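I have finally done it. After years of saying I would go back and learn chemistry properly, I signed up for the evening bridging course at Prelosholm, and I'm two months in and completely hooked!

It runs Monday nights, two hours of theory and then a prac that always goes over time. I last balanced an equation in high school and assumed I'd be hopeless. I was a bit hopeless, to be fair, but the textbook (Zasik, the fat green one, second edition) is wonderful. It starts every chapter with something you can smell, taste or watch change colour, and only then gets to the maths. My copy is already full of pencil. 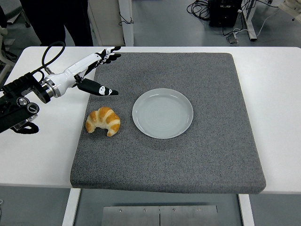
Robotic hand over the grey pad.

Last week was titrations, and oh, I loved it. You stand there with your burette, adding drop after drop to the flask, and the pink flashes and vanishes, flashes and vanishes, and then it stays. My first go overshot so badly that the flask looked like raspberry cordial. The next one was the faintest blush you ever saw and I may have squeaked. We were working out the acid in white vinegar, which we diluted first, 20 millilitres made up to 1000, and my answer came out close enough to the label that I've been telling everyone at work.

Homework goes through a site called Pap, which is clunky and logs me out constantly, but the practice questions are great. I did 8 of them on the train this morning and nearly missed my stop at Bistisgate.

Next up is buffers. I've read ahead and understood maybe half of it, so I'm taking the chapter to the park on the weekend with a thermos and my good eraser. If you've got a favourite way of explaining pKa to a slightly rusty adult, please leave it in the comments!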